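About Vislow Miniatures

Welcome, and thank you for stopping in! Vislow Miniatures is a small shop and teaching studio in Pavness, and we've been helping people build, furnish and fuss over dollhouses for 24 years now (which surprises us as much as anyone).

We started with one shelf of wallpapers and a box of tiny hinges at the back of a fabric store. These days we carry 115 colours of stranded cotton for miniature rugs and samplers, timber mouldings in twelfth and twenty-fourth scale, and our own Vanine line of kits, from a plain kitchen dresser up to a four-poster bed with all its hangings. There are 77 kits in the range at the moment, and yes, we've made every one of them ourselves, some more neatly than others.
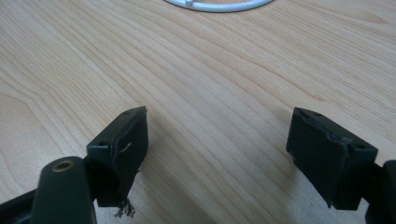 Our classes run from September through to early winter in the old Ranasinghe building, up the stairs beside the bakery. Beginners are very welcome, and so are people who bought a house kit years ago and never got past the front door! Each course costs $40 with glue, sandpaper and a pot of tea included, though you're asked to bring your own tweezers and reading glasses.

If you're after a particular moulding or an odd-sized window, do ring or write. We love a hunt, and we're usually in the workroom until five.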